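From: Tolera Adugna
To: trellberg-cooks list
Subject: Re: Mango pickle in quantity, salt question

Khalil Awad wrote:
> I'm making the green mango pickle for the June supper and want
> to scale it up. Does the salt go up in line with the fruit? Last
> year's was too sharp for my family. Also, does it have to sit the
> full 4 weeks?

Khalil,

Yes, salt goes up in line with the fruit. I would leave the vinegar a little short of that and taste as you go. For 2,000 grams of cut mango I use 96 grams of salt, weighed. Spoons are no good for this, as coarse salt and fine salt fill them differently.

The sharpness last year was probably the fruit. Zaid bought very hard green ones from Fakhoury, and they stayed sour to the end. Fruit with some color on it gives a milder pickle, but it goes soft sooner.
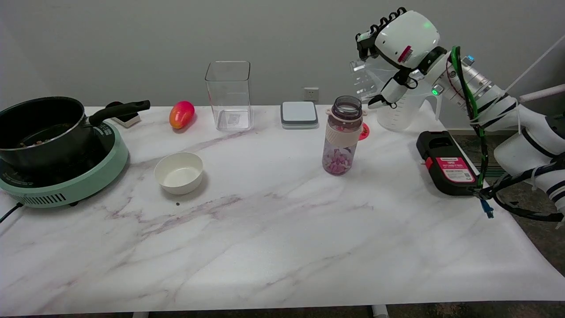

1. Cut the mango, mix with the salt, cover, and leave overnight.

2. Drain it well. Keep the liquid — you may want some back.

3. Warm the oil and spices over low heat, let them cool fully, then mix everything and pack it into jars.

On the wait, Imad opens his after 2 weeks and keeps it in the fridge. I think it tastes raw at that point, but people eat it.

I have spare jars if you need them, lids too.

Tolera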